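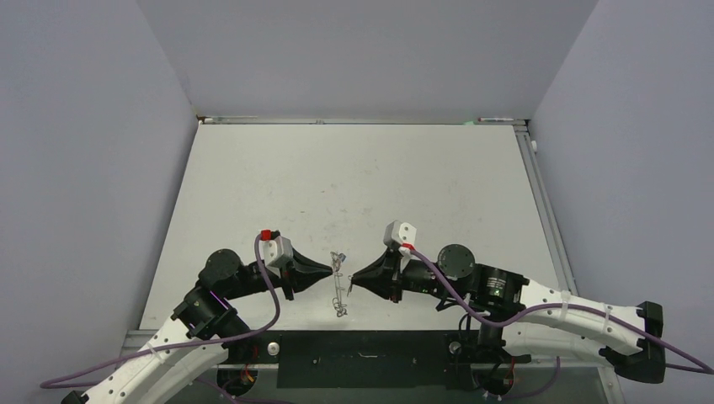 **Can any of them do a proper chore yet?**

**marsh_hen**, Sat 25 June

My sister reckons she'll have a machine folding her towels within two years. I fix sewing machines for a living and I'm not so sure! Every month there's another clip of a robot loading a dishwasher, and I've yet to meet a person who owns one. Has anybody here seen one do a dull job, start to finish, with no help?

**Raghavendra Nadar**

Depends what you call a chore. We've had a Stirnov cell at our place since April and it packs hinges all day long, 188 boxes on a good shift. Give it a tangled bag of hinges, though, and somebody has to walk over and sort it out.

**tinpot_rog**

So it does the easy bit and you do the annoying bit (sounds like my kids). My Trinell mower gets stuck under the same hedge every week and cost me £2983. I'm not holding my breath for towels.

**Margit Lunde**

Bit harsh, Rog. A mower is wheels and a blade, it was never going to be clever.

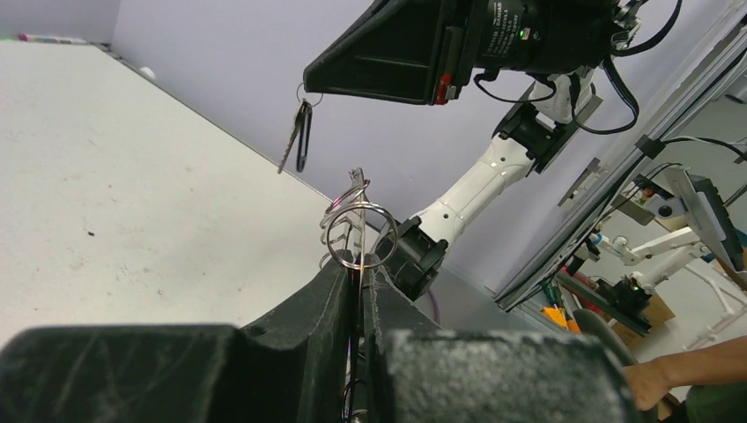

Small fiddly metal is what I'd test them on, before towels or dishes. Anyone who's cleared out a kitchen drawer knows how bits of wire hook into each other. Getting two fingers round a wire puzzle and holding it upright like that is already more than I'd trust my mower with, but I want to see the rings come apart before I'm impressed.

**tinpot_rog**

Holding isn't doing, Margit.

**Margit Lunde**

No, but you can't do the second without the first! I'd give it five years for drawers, longer for towels.

**marsh_hen**

I'll tell my sister to keep folding, then.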